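# Clearing and Steaming: Teaching a Two-Armed Robot a Laundry Task

Final report, Vernum student project, spring term

## 1. What we set out to do

Our team picked garment steaming because most of the earlier Vernum projects had stopped at folding. Folding uses an empty hand. Steaming means the robot has to hold a tool the whole time, keep it pointed at the cloth, and still manage the fabric. We wanted to know how far we could get in one term with demonstrations recorded by students.

The robot has two arms with five-fingered hands, and an operator drives both of them during recording. We planned for 2,000 demonstrations and finished with 1,504 that passed our checks. The rest of this report covers the setup, what we recorded, and what we would change.

## 2. Setup

The work was done in the Hundach lab, in a bay closed off with folding dividers. The dividers are black, and they cut down on people walking through the background. That had ruined a batch of recordings in the first two weeks.

We changed the tablecloth and the small objects between blocks. A policy trained on a bare table did badly as soon as anything else was on it, so we put everyday items near the garment and left them there during the task. The items came from a shared bin and from whatever the team had on hand. 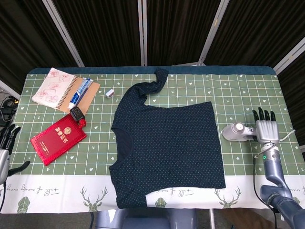 The steamer stays in the right hand for the full episode. The left hand does the pulling and flattening. We tried switching hands for one block and the operators did not like it, mostly because the cord kept getting under the wrist.

Each episode had a limit of 60 seconds. Going over the limit did not mean the episode was thrown out, but it was marked as slow and kept in a separate folder.

## 3. Garments

We used T-shirts only. Long sleeves were dropped in March after a test block took twice as long as planned. Starting positions were set by hand from a list:

- flat, neck to the left
- flat, neck to the right
- partly folded
- one sleeve bunched or twisted

The last one was the hardest. The fingers often closed on two layers at once, and the sleeve came up with part of the body of the shirt.

## 4. Results

We held back 200 episodes for testing and trained on the remainder. The trained policy was good at bringing the steamer head to the shirt. It was weaker at straightening a sleeve first — it usually started steaming over the wrinkle and pressed it in.

Dark shirts with small patterns gave more trouble than plain ones. We think the depth readings were part of it, but we did not have time to test that separately.

## 5. Changes for next term

The Braltwood checklist we borrowed for labeling was made for folding and has no entry for tool angle. We added one in April, so the earlier episodes do not have it. The next team should add it before recording anything.

We would also fix the steamer cord to an overhead line.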